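Lavender bunny gets a place at the toys' tea table

By Nermina Vidmar
Apr 8, 2025

If you have a child at home who won't sit down to eat unless a bear or a rabbit sits down too, you may like to know that the toys' tea is coming back to the Pilludano community rooms this spring, and that the first guest has already been chosen. It's a purple plush bunny by the name of Drukier, with long floppy ears and a bit of teal tied at the neck, and it will have its own plate like everybody else. 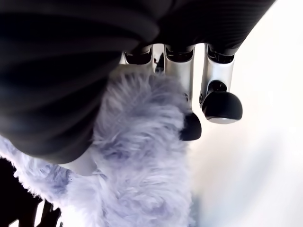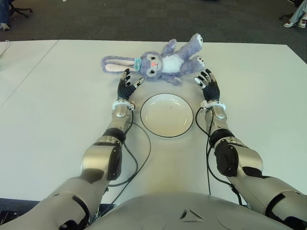
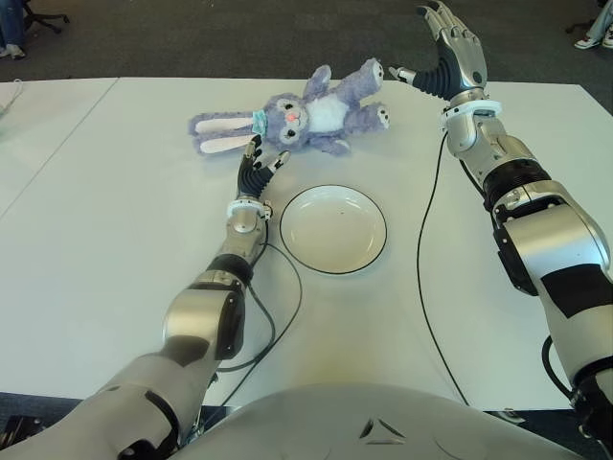
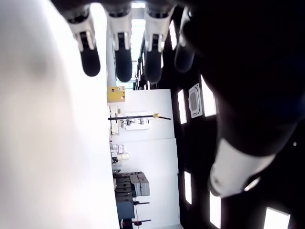

Drukier the bunny at the white table, with the black-rimmed plate, in the second and third photos.

The tea was last held in December, when the weather was so miserable that half the families came in wet to the knees and stayed all afternoon (which was lovely, if a little hard on the floor). Ankica Zupan, who ran it then and is running it again, had planned to wait a full year before the next one. Then the letters started. Several were in crayon, and one was signed only by a giraffe.

"I kept them all in the cake tin," she said. "By February I couldn't get the lid on, so I gave in!"

The bunny came from Mateja Hodžić, whose daughters grew up with it and are now, as she puts it, far too tall for tea parties. It spent a good long while on top of a wardrobe, and she says she felt bad every time she went in there for a blanket. The fur is the palest lavender and still wonderfully shaggy, and the pink lining of the ears will be familiar to anyone who had one like it. Younger visitors are welcome to hold Drukier, and Mrs. Hodžić asks only that jam be kept for the plates.

Those plates are a story of their own. The old paper ones folded up under anything heavier than a cookie, so this time the toys will get proper ones, plain white with a thin black rim, a simple sort of thing that looks just as nice with a slice of lemon cake on it as with a pretend carrot. They're on loan from Kandis, the bakery on the corner, and Aníbal Salazar there is baking for the people as well as the toys. He's promised his poppy seed rolls, and he'd like to hear ahead of time from anyone who can't have nuts.

There are places for 29 children, each with one toy, though Ms. Zupan admits she has never yet turned away a second toy that came in under a coat. The tea is meant for ages 2 and up, and grown-ups stay with their children. Toys too big for a chair can go on the rug by the door. Boris Hodžić will bring his accordion and play the same four songs he always plays, with requests taken for the order.

Tickets are free, but you do need one. Ask at the front desk or at Kandis, or leave a message at extension 3617 with your child's name and the toy's name, spelled slowly please, for the place cards.

Last updated: Apr 8

Contact the newsroom | © Pilludano Neighborhood News | Back to top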